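Desk Clutter and Where It Comes From
Student project report, Hamport group: Delwyn Henare, Esperanza Collado, Roswitha Grube
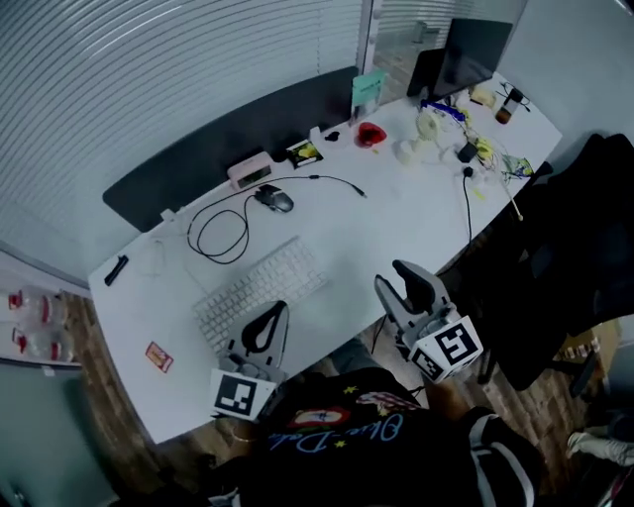

Figure 1. One of the office desks in our study, with keyboard, mouse, fan and a tangle of coloured wires.

We wanted to find out what ends up on a working desk and how much of it gets used in a day. Our tutor, Purificación Cantero, let us study 12 desks through May, and we loved doing it (far more than any of us expected when we picked the topic!).

Every desk got a 20 minute visit. We sorted what we found into daily things, weekly things and things the owner had forgotten. The desk in Figure 1 became our favourite because it has a bit of everything. The mouse cable loops in coils over the white top, the wires and small components spread out towards the back, and near the right edge there is a little plastic bag with colourful contents. Even the keyboard sits at an angle!

Cables were the big surprise for us. They took up more room than paper on most desks, and owners tended to push them to the back and leave them there. Esperanza suggested a tray for small parts and a simple tie for each long lead, so we tried both on three desks. Tidying took 30 minutes per desk the first time and went much faster after that.

Next term we would like to go back to the same desks and see which trays are still in use. Roswitha is already drawing up a better sorting sheet, with a separate column for chargers.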